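Right, so I'm Samah, and I look after the shop side of things at Homen. I've been asked to talk about what happened when we stopped trying to visit every shop ourselves and brought in Jakico to do it with us.

Go slow here. Let people sit down first.

When I started we had 860 shops on the list and a sales team of six. You can do the sums. Some shops saw us twice a month (the ones near good coffee, let's be fair) and some hadn't seen a Homen face in a year. Our date biscuits were on the bottom shelf, behind the crackers, and the price tickets were for a pack size we'd dropped.

So – Jakico. Mahmoud Abdel Hamid ran it from their end, and his first question was which shops we'd be happy to lose. I didn't like that question at all! We argued over it for most of June.

In the end we cut the list to the shops that reorder and gave each of them a fixed visit day. Same person every time, same short checklist: is it on the shelf, is the ticket right, is there stock out the back.

Then tell the Ramadan story. We'd planned 1,000 floor stands and shops asked for 3,000, and I had to ring the printer from a car park. Pause for the laugh, if there is one.

What went badly: 61 shops got the wrong stands, and that was my spreadsheet. Say so, don't rush past it.

Next up is the Pevano range, the savoury one. Mention the tasting table by the door, then questions. If it goes quiet, ask who here still does their own shop visits.

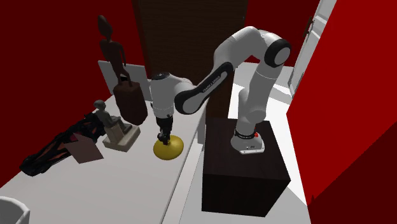
Franka arm on its stand beside the white table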